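¿Por qué los pimientos cambian de color?

¡Prepárate, porque en la frutería se esconde un secreto! El pimiento verde y el amarillo pueden venir de la misma planta. Muchas veces el verde es, sencillamente, un pimiento que todavía no ha madurado. Si lo dejamos más tiempo en la mata, se vuelve amarillo, naranja o rojo, según la variedad (¡y también más dulce!).
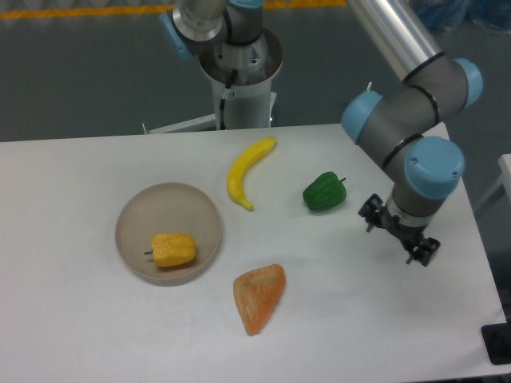 Los pintores secretos de las plantas

Dentro de las hojas y de los frutos hay unas sustancias que dan color: se llaman pigmentos. La clorofila es la verde, y ayuda a la planta a fabricar su alimento con la luz del sol. Cuando el fruto madura, la clorofila se va deshaciendo y aparecen otros pigmentos, los carotenoides, que son amarillos, naranjas y rojos. ¡Son los mismos que pintan las zanahorias!

Con el plátano pasa algo parecido. Se recoge verde y duro, y al madurar se pone amarillo, blandito y dulce, ya que su almidón se convierte en azúcar.
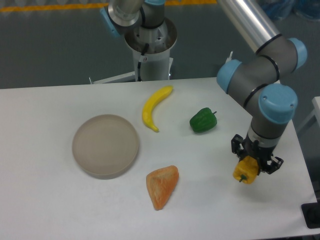 Tiempo de lectura: 2 minutos

¿Y para qué tanto color?

¡Para llamar la atención! Una planta no puede caminar, así que necesita ayuda para llevar sus semillas lejos. Un fruto de color vivo es como un cartel que dice: «¡Ya estoy listo, ven a comerme!». Los pájaros lo ven, se lo comen y luego sueltan las semillas en otro sitio, dentro de la caca (sí, sí, ¡con abono incluido!).

Otra sorpresa: para la ciencia, el pimiento es un fruto, porque sale de una flor y guarda semillas dentro. En la cocina lo llamamos verdura, y las dos cosas valen.

Haz la prueba en casa

Pon un plátano verdoso en una bolsa de papel junto a una manzana y deja otro fuera. La manzana suelta un gas llamado etileno que acelera la maduración. Míralos cada mañana y dibuja sus colores en un cuaderno. ¿Cuál irá más deprisa?

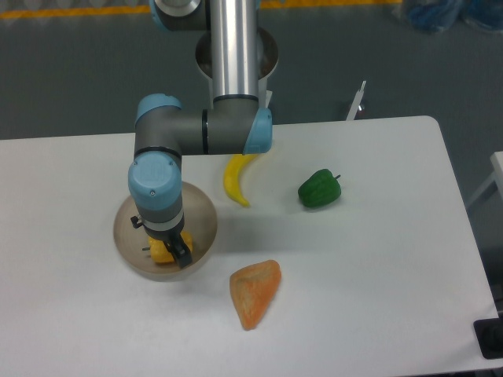 Ye-seo Maeng nos escribe que en su casa ganó el plátano de la bolsa, y pregunta si el truco funciona también con las fresas. ¡Qué buena pregunta! Pues no: las fresas casi no maduran una vez cortadas, así que hay que recogerlas ya bien rojas.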